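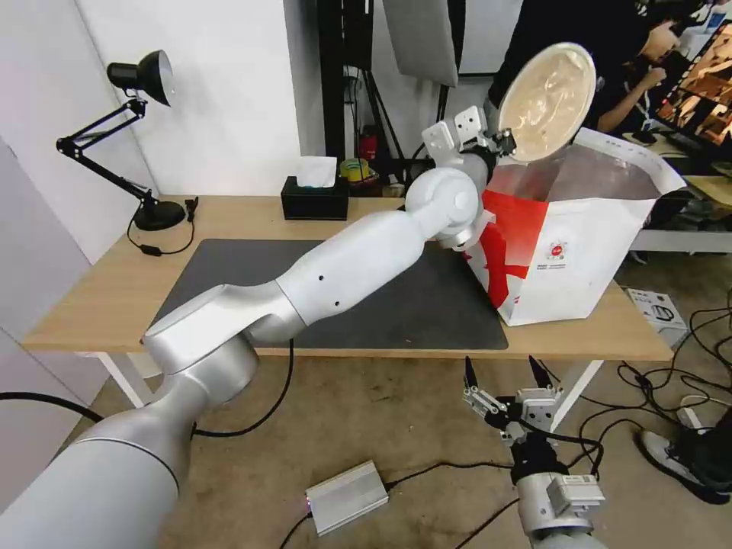
外卖盒自带盒回收点要搬家啦

先说重点:Ponham街尾那家Atberg餐具借还站,6月试开到现在,终于要搬到Rarville市场里面去了,新点10/9/20开门!我上星期买菜路过,正好碰见站长Adesuwa Ojo在贴通知,就站在门口聊了半天(菜都蔫了)。

她说试开这段时间一共有137户登记,比她原来想的多不少,碗借出去基本都能回来,最难要回来的是盖子。这个我深有体会,我家抽屉里的盖子没有一个对得上号的…… 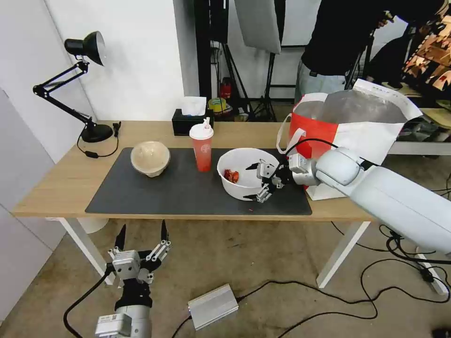 带白色吸管的橙红色塑料杯,左右各有一只碗

搬过去以后规矩稍微变了点。以前是一次最多借两件,现在放宽到4件,押金照旧,还的时候冲一下就行,不用洗得锃亮。市场里卖汤面的Sepúlveda也加入了,自己带碗去打面可以多给一勺浇头,我已经在盘算带哪只碗了,当然是最大的那只!

也不是人人都高兴。住在老街那头的Kenneth Maglaya跟我抱怨,说原来下楼就能还,以后得坐61路过去,为一只碗跑一趟太折腾。Adesuwa说老地方门口会留一个还碗箱,每天傍晚有人来收,不过只能还不能借。Kenneth听了还是嘟囔,说那他借碗不还是得坐车嘛。我觉得他讲得也有道理。
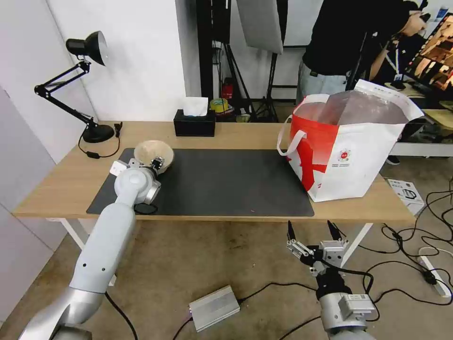
浅棕色木碗,旁边是一盏黑色台灯

新点在市场东门进去左手边,227号摊位,挨着卖豆腐的。手里还有旧借碗卡的朋友别扔,带过去换新卡,不收钱。我打算开门那天早上就去,顺便看看能不能给我那一抽屉盖子找到主人。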